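Robot Arms & Teleoperation > Showing a Task by Hand
Tags: teleop, demonstrations, wrist camera, pick and pour
April | posted by Efraín Usuga
2 min read

Best way to show my arms a pouring task?

I finally have both of my Romelero arms following the leader handles and I'm having so much fun with it! Task one is simple for people: grab a coffee bottle, pour a little into each cup, set the bottle back down. I've been driving it by remote control in the evenings and the start of a run goes like this.

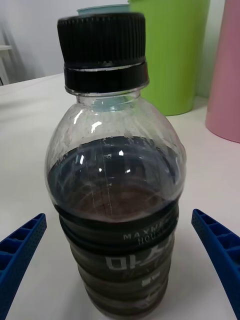

My trouble is consistency. Sometimes I come in low on the bottle, sometimes higher up, and sometimes I hover for ages while I make up my mind. Do all my demos need the same approach? And how many before it's worth training anything? I have 3 good ones, so be gentle.

Woo-jin Byun

Welcome, pouring is a great first task! Keep the approach boring. Pick one grip height and stick to it, but move the bottle's starting spot a bit every run so the arm learns to look for it. Hovering is the real poison. The policy copies your pauses too, and then it just sits there thinking – mine once parked itself over a mug until I hit stop.

Look at your wrist view after each run, at the point where the fingers go around the bottle.

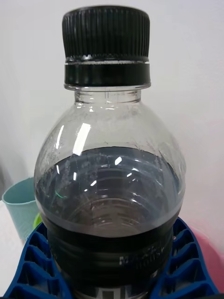 Check that you can still find the liquid level from there. You'll want it when you start tilting, and a dark label can hide a lot once the bottle gets low. If you lose sight of it, grip lower or add a side camera. Leave the cap on for your first batch and only practice the tilt. Saves so much mopping!

As for how many, I had around 400 on my Tusadau setup before it felt solid, but you'll see signs of life way earlier.

Decha Rattanakul

Agree with Woo-jin on pausing. I'd add: vary the cups. Swap the order, spread them out, push one toward the back. If they always sit in the same row the arm will happily pour at a memorized spot.
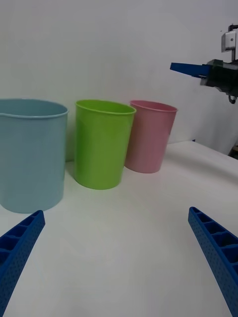
Mixed colors help too if you want to say "pour in the green one" later on, just write down which cup was the target for every run. I didn't, and had to rewatch 852 clips. Also park the second arm in the same place before each take, or give it a real job like steadying the cup.

Wálter Condori

just use water lol. coffee gets sticky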